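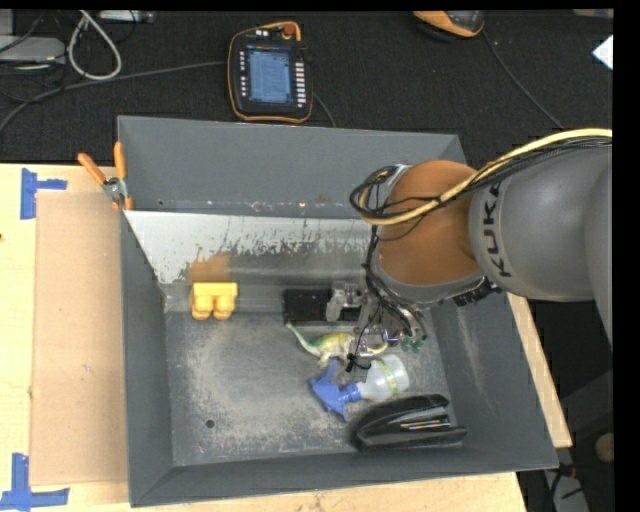

Edavdale Test Group Publishes Bin-Picking Comparison, Urges Buyers to Read Past the Top Score

EDAVDALE, 9/2/19 - Alarari, an independent automation test group, today released the results of a side-by-side trial of two robot grippers picking mixed household goods out of a metal bin. The group says neither product did well enough to support the claims now common in sales brochures.

The trial covered 593 pick attempts with the Brarov combination gripper, which pairs fingers with suction, and a plain two-finger model from Ghorbani. Both were mounted on the same KUKA arm and worked over the same bin. Objects included boxes, plastic toys, spray bottles and soft cases, dropped in without any sorting.

"Both vendors sent us videos in which nothing ever slips," said Shirin Karimi, who ran the trial. "We would like to see the rest of the footage. A gripper that can lift a flat box in the middle of a bin has lifted a flat box in the middle of a bin. Our members need to know about the spray bottle lying against the wall."

On boxes with a clear flat side, the Brarov unit succeeded in nearly 100 percent of attempts. On spray bottles its rate fell to 51 percent. The Ghorbani gripper was steadier across object types but slower, and it failed most often on items close to the sloped sides, where the fingers had little room to open.

Alarari also questions how much of the result belongs to the gripper at all. Moving the camera changed the ranking on 22 of the attempts the group reran, and a change to the approach speed in the controller erased part of the Brarov lead on soft items.

"I don't think this tells you which one to buy," said Omid Ahmadpour, who reviewed the data. "It tells you the number on the box was measured on somebody else's objects."

Brarov has asked for a second trial with its newer suction cups. Alarari has agreed, on the condition that the object set stays the same and that failed picks are published along with the good ones. Ghorbani declined to comment on the findings. The repeat trial is planned for January.

The full report lists every object used, the mounting height of the camera and the controller settings for each run. It does not name a winner. Vendors who wish to quote from it are asked to quote the failure tables too.

Contact: Fatemeh Ranjbar, Alarari Press Desk, Edavdale
© 2019 Alarari. All rights reserved. | Back to top
Last updated: same day as release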